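Mestismont Residents' Association
Minutes of the January meeting

12 shares · 3 comments

Meeting opened at 7.05 in the evening, in the upstairs room of the library. Krishnamoorthy Naidu was in the chair. The minutes of the last meeting were read and accepted, with one correction: the word "hedge" in item 4 should be "ledge".

1. Allotment water

The water bill for the allotments has come and it is higher than the year before. The chair explained that the main pipe near the Skotach gate has a slow leak, which was found when the meter was read at night with all taps closed. The firm Chowdary has offered to replace the old part of the pipe for 800, with the digging included. A second offer was asked from another firm, but there was no reply until today.

Several members said that the digging should be finished before the planting begins. One member asked that the path is put back in the same state as before, because last time the stones were left in a heap beside the compost. It was agreed to accept the offer from Chowdary, with the condition about the path written in the order.

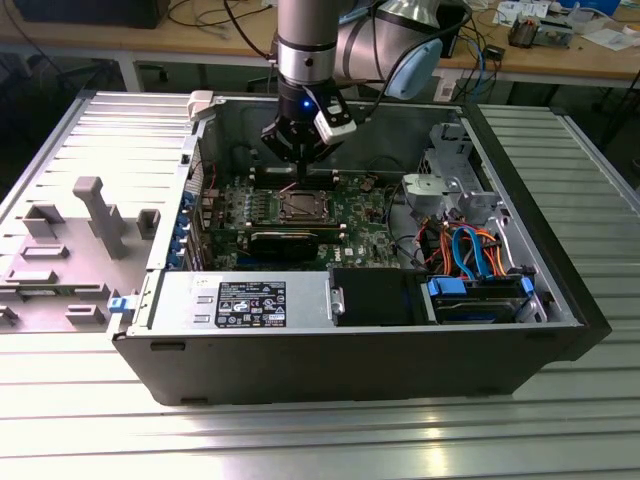 Who pays for the water if a plot stands empty?
The association pays the share of an empty plot until a new person signs for it, and from that month the new person pays.

2. Waiting list and plot rents

There are 46 plots in total and 2 of them are free at present. Both are on the lower side, where the ground is heavy and stays wet in spring. They will be offered to the first names on the waiting list, and a person who refuses a wet plot will keep the same place on the list. This was discussed for a long time. Some members found it too kind, but the vote was in favour.

The rent stays the same this year. The proposal to ask for the rent in two parts was not supported, as it makes double work with the letters.

3. Seed order

The common seed order goes to Zusska again. Members should write their wishes on the sheet in the library before the end of the month. Last year the order had 98 packets and the early carrots arrived too late to be useful, therefore the order will be sent sooner. Potatoes are not part of this order and must be bought by each person.

It was asked if the broad beans can be shared between neighbours, because one packet is too much for a small plot. The chair has nothing against it. The names of both persons should be on the sheet.

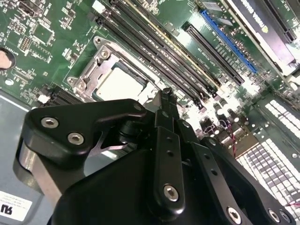
4. Bonfires and the shed

Bonfires are allowed only after six in the evening and not when the wind goes towards the houses. Two complaints were received in autumn and both were answered by letter. The rule will be painted again on the board at the gate, as it can no longer be read.

The lock of the tool shed is stiff. Please do not force the key. Krishnamoorthy Naidu will bring oil and try it first, and if this does not help a new lock will be bought. The long fork and one watering can are still missing.

5. Other matters

A member asked if hens can be kept on the plots. The present agreement says nothing about hens, only about bees. The question is moved to the next meeting.

The meeting closed at 8.50.

Like 9 · Comment 3 · Share 12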